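The Keyboard That Ate My Desk

I bought my first mechanical keyboard the way other people adopt a cat, by accident and on somebody else's recommendation. The somebody was Florin Barbu, who sat across from me at my old job and typed so loudly that I could follow the mood of his emails without reading them. When he left, he let me borrow his spare for a weekend. I gave it back 23 days later and only because he asked twice.

Up to then I'd typed on whatever came in the box. Flat black things with crumbs in them. I'd never wondered if a space bar could sound nice (it can!), and I certainly hadn't wondered what it would cost to own one that did. Florin's was a Frerichs, an old heavy slab with gray caps worn shiny on the vowels, and it made a sound like someone dropping marbles into a wool sock. I loved it right away.

So I went shopping, and that was where the trouble started. You think you're picking a keyboard and you're really picking a case, a plate, a set of switches and a set of caps, and every one of those has its own crowd of people arguing over it late into the night. I read a 400-comment thread about lubricant. I ordered little bags of switches and pressed them on the couch with my thumb until my husband asked me to go do that in the kitchen.

My first one was a Masa, the cheap kit, and I put it together on the dining table with a bowl for the screws. Two of the switches went in with bent pins, so for one whole evening I had a keyboard that couldn't type the letter E. Try writing to your landlord like that. I fixed it with tweezers the next morning and felt like a surgeon.

Then came the caps. I blame September for this, because it rained the whole month and I had nothing to do but look at colors. There are sets that look like old office computers and sets that look like a bag of candy, and a set from Zandier that I still think about, deep plum with orange legends, 200 dollars before shipping. I closed that tab. I opened it again. I closed it and went for a walk.

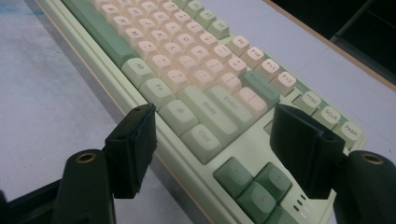
Green won in the end. I'd always thought of myself as a plain white sort of person when it comes to desks, and my mother still thinks I'll be bored by Christmas, but I wanted something soft to look at during long afternoons. The mint case with cream and pale peach caps in the middle does that for me, and the sage on the modifiers and arrows keeps it from looking too much like a dessert tray. I like the small dark legends too – big letters always feel like they're shouting at me. Against a light bluish-gray desk the whole thing looks cool and a little sleepy, and that's pretty much the mood I'm after at three in the afternoon.

Everything else on my desk has had to make room. The pen cup moved to the shelf, and the lamp got swapped for a slimmer one from Sindach with a clamp. I clean between the rows with a soft paintbrush now, and every couple of months I pull the caps off and wash them in a bowl of warm water with dish soap. Let them dry overnight, all the way. Take a photo before you pull them, too, or you'll be squinting at the bottom row wondering which key went where.

Florin came by for coffee not long ago and typed a sentence on it, standing up, with his coat still on. He said the space bar was a bit hollow. He's right, and I've already got a strip of foam on order.

More from Home & Desk
Six Lamps for People Who Work Late
Can You Really Wash a Mouse Pad?
My Year With a Standing Desk
The Quiet Joy of a Good Drawer Divider
Where to Hide All Those Cables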